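We use cookies to keep this archive working. Accept | Manage preferences

Tableware list archive
Posted 21 July 2021 by Ximeng Mao

Re: Printed ware, wear on the line art

Sohail Jafri wrote:
> We have 16 pieces from the Luststead range that need a decision before
> the September restock. The plain ones are fine. My question is the
> printed ones. On two of them the gray line has gone faint where people
> stack them, and I can't tell whether the print sits over the glaze or
> under it. Is there a test that doesn't wreck the piece? Also, does the
> raised rim on a tray do anything to protect the print, or is that
> wishful thinking on my part?
>
> Sohail

Sohail,

Take the overglaze question first. Hold the piece under a lamp at a low angle and tilt it slowly. If the printed line goes dull while the ground around it stays bright, the decoration is on top. If the reflection runs across the line with no break, it is probably under the glaze. A fingernail drawn lightly across the edge of the line will usually confirm it. Don't use a blade, and don't use acetone on anything you intend to put back in service.

This only works on glazed ceramic. If any of the 16 are melamine or coated metal, put them in a separate pile and we can talk about those later. Tap one against a known ceramic piece if you are unsure. The sound is different enough.
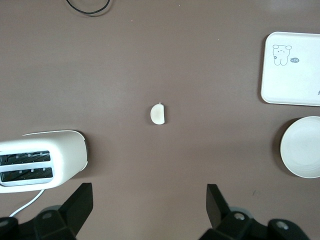
Rim height matters less than where the artwork sits. When two flat pieces are stacked, the contact is between the foot of the upper one and whatever part of the lower one it lands on. The white square tray at the upper right has a rim that is only slightly raised, and the bear is printed near a corner, so I would not count on the rim to keep another piece off it. The same goes for the small dark label beside it with the "-14" in white. A solid patch like that tends to show scuffing sooner than thin line art does, so check the labels first when you sort yours. The round plate below it can go in a bare stack.

For storage, put a sheet of felt or plain paper between printed pieces and stack squares only with squares of the same size. A round foot on a square tray puts all the load on one ring, and the ring moves every time someone pulls a piece out.

Colin Heywood kept wash records at Brestari and got to 263 cycles on one overglaze batch before he logged visible loss. The supplier had quoted 2,000. He was using a strong alkaline detergent, so I would treat his number as the low end. Wim Desmet may still have the spreadsheet.

My suggestion is to pull the two faint ones now, do the lamp test on the rest, and write the result on a tag for each piece. If they are overglaze, hand wash only.

Mayuree Hemmin asked off list about the Somboon pieces. I have not handled those.

Ximeng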